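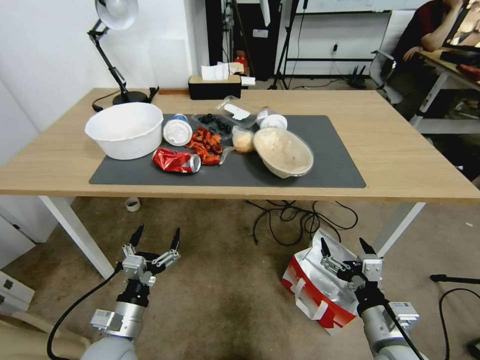

Workshop notebook, July, just gone 4 in the afternoon

Right, the Fledell jacket. Joana Marinho wants it for the second series of Belmonte and she wants it to look exactly like the one the lead wore in the first, only the first one has been lost somewhere between two storage units and all I've got to go on is my own old notes and a box of offcuts. I did the original breakdown on it myself, so you'd think I could just do it again, but past me wrote things like "a bit more tea, then the brown stuff" and left it there. Thanks for that. I'm going to be better this time and write down what goes on and for how long, even the boring bits. The wrappers and the crushed red can on the mat are more or less the palette Joana has in her head for the lining, a tired red with orange coming through it, and I've been squinting at that can next to the swatches all afternoon. The nearest is swatch 4, which has a bit too much pink in it but I think I can knock that back.

Where we are. The cloth is the Jarum twill, same supplier as before, though it feels a touch heavier to me (Vasilică says I'm imagining it, and he's handled more of it than I have, so fine). I cut three sleeves as tests and left the body alone. Sleeve one had a plain wash and nothing else, and it's gone a nice soft grey-green but still looks new at the cuff. Sleeve two had the wash and then the pumice along the edges, and that's much closer. I went too hard at the elbow and nearly came through, so it's going in the stunt pile. Sleeve three is in the dye pot as I write and I'm trying not to keep lifting the lid.

The problem with this jacket is the close-ups. In the first series you mostly saw it across a field or in the dark, and you could get away with murder. Now there's the whole farmhouse episode, where he sits at the table with his arms in front of him for what must be half the running time, and the cuffs are right there under the lens! Joana sent me the scene breakdown and he wears the jacket in 121 shots. I read that number twice and put the kettle on.

So we need doubles. The plan at the moment is a hero jacket, one for the actor to rehearse in, one for the stunt man (cut a size up, he wears pads) and one that gets ripped in the barn. They all have to match at the cuff, the collar and the left pocket, where the flap curls up. That curl was an accident the first time round - I left it under an iron by mistake - and of course it's the bit the fans noticed. Somebody has written a very long post about what it means. I read the lot and enjoyed it very much.

Notes on the pocket, so I don't lose them again: steam from the inside, fold over a pencil, peg it, leave overnight. Do NOT starch. I tried starch this morning and it went up like a diving board.

Buttons. The old ones were horn-look and the shop has stopped doing them. Vasilică Bogdan found a bag of 187 in the Turilance stock when we cleared their old wardrobe store, the right size but much too shiny. I've done a handful with fine wire wool and a rub of boot polish and they look lovely, really lovely, so I'll do the rest in front of the telly tonight. If anyone is passing and wants to help they're in the blue tin.

Budget: Joana says anything over 1000 for the four jackets has to go past her first. We're under that so far, but I haven't put the second lot of lining in yet, and the lining is silk because he takes the thing off in episode two and throws it over a chair, inside out. I did ask if he could throw it the other way.

Later - sleeve three is out. Colour's good, better than I hoped, and the pink has gone. Bit patchy near the seam where I had it folded, so next time lay it flat and stir more. I've pinned it to the board with the time in the pot on the label. Fitting for the rehearsal jacket is next, and I need his new arm measurement before I cut anything else. Joana, if you read this before I ring you, that's what I'm ringing about.

3 comments | 9 shares

Recent entries
Mud that stays put under hot lights
Collars, and why I unpick them first
Belmonte series one: the boot list
Clearing the Turilance store

Home | Notebook | Costume | Props | Contact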